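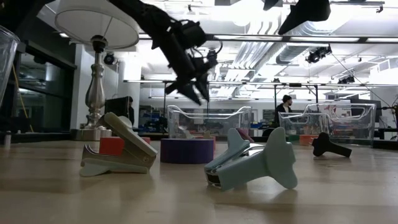

*Supply table, airplane staple removers, Gratberg room, 13/10/2018*

**Staple removers**

- [x] Jaws open and close freely. Lovely little things, and I do enjoy this part of the round!
- [x] Fins and wings free of sharp edges (I ran a thumb along every one)
- [ ] Parked nose down in a bin when not in use. Still lying about on the tabletop, so please, a bin with a lid before November.
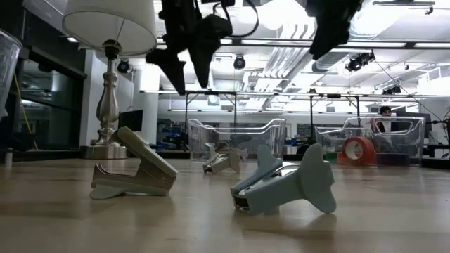
Metal teeth are my one real worry, and Mohandas Kurup feels the same. Small fingers find them quickly, so close the jaws before walking away.

**Table**

- [x] Top smooth, no splinters
- [ ] Lamp cord taped down, to be looked at next round

Checked by Citlali Zavala, form 406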